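Storing small loan items at a branch library desk: drawers or envelopes?

Posted in Operations and Facilities by Flandix

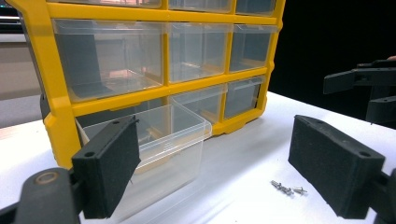

Parts organizer with clear drawers, one drawer open

Our branch in Anport lends sewing supplies, board game pieces and small repair kits to cardholders. The collection now stands at 790 items, most of them smaller than a matchbox. At present they are kept in paper envelopes inside a filing cabinet, and staff report that returns are often placed in the wrong envelope during the evening rush.

We are considering a move to drawer units with clear fronts. Before a purchase request is submitted in May, I would be grateful for advice on three points: how items should be labeled, whether the catalog number should follow the item or the drawer, and how other branches handle sets with missing pieces. Our current policy is to withdraw a set when 2 or more pieces are lost, but this appears to be too strict for button and bead kits.

Võ
Member, 62 replies

The catalog number should follow the item. Our system assigned numbers to drawers for several years, and every rearrangement required the records to be corrected by hand. We now enter the drawer as a shelf location, which any desk clerk may change without approval.

With regard to labels, please print them in a plain typeface and place them on the lower edge of the drawer front, so that the contents remain visible. Handwritten labels faded within one summer at our south-facing desk.

On missing pieces, we record a minimum count for each kit at the time of cataloging. A bead kit remains in circulation until it falls below that count. Board games are treated separately – a missing die can be replaced from stock, while a missing card generally means withdrawal.

Ulel
New member

We kept the envelopes. They are cheap and they fit in the book drop. Drawers are fine if you have the counter space, we did not.

Flandix
Original poster

Thank you both. The shelf location approach is permitted under our cataloging rules, and I will include it in the request. The book drop had not been considered – kits are presently returned at the desk only, and that will remain the case until 8 p.m. closing is extended to all branches.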